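Cell Technician, Part-Time to Start – Stisholm Workshop

Hi! I'm Gun-woo Hyun and I look after the two-arm cell at Ploltura, and I need another pair of hands. For the last year it's been me, a drawer of hex keys and a maintenance log that is now 1,083 entries long (a lot of them just say "cable again"). I'd love some company.

So what would you be doing? Mostly keeping one machine healthy. Every morning starts with homing both arms and checking that the gripper fingers close square to each other. Then you go along the cable loops with your hand and feel for stiff spots, wipe the camera lenses, and snug up the brackets on the gripper assemblies. They work loose, they always do, and I've stopped being offended by it. Every 200 hours we pull the finger plates, clean them, check them for wear and redo the grip calibration from scratch, which takes most of an afternoon and a fair amount of coffee.

The other half of the job is setup. We handle soft, awkward, lumpy things, and each one needs its own opening width, closing speed and force limit. Artificial flowers are my favorite and also the reason I have gray hair. Squeeze too hard and the petals crease, too gentle and the whole bunch slides!

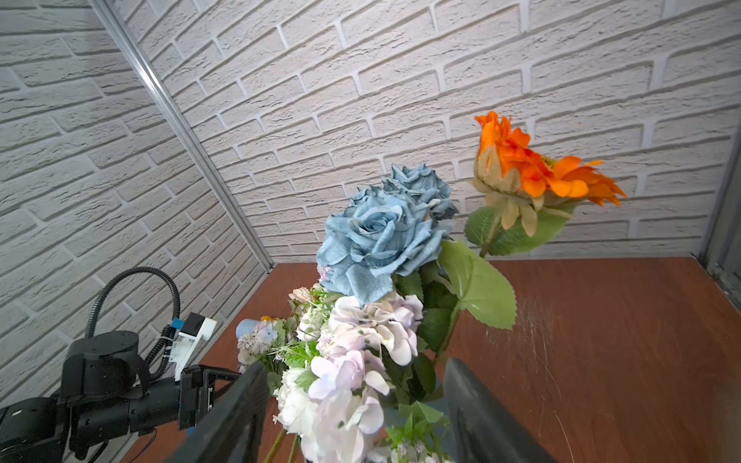 Blue roses, an orange bloom and hydrangeas between the fingers, seen from the wrist camera. The other arm is at left.

You'd be a good fit if you've kept some kind of machine running before – a CNC router, a packaging line, a stubborn 3D printer, I'm really not fussy. You should be happy reading a wiring diagram and comfortable writing down what you did so the next person can follow it. Knowing the Kwon controller would be great, but I can teach you that in a couple of weeks. Programming is a bonus. Good notes are not optional!

It's 3 days a week to begin with, 8 to 4, going full time in July if we both like how it's going. You'd report to me, and we share the break room with the Ikska people downstairs, who have the better coffee machine.

To apply, send me a resume and a paragraph or two on something you fixed and how you tracked down the fault. Photos of the repair are welcome, messy benches included.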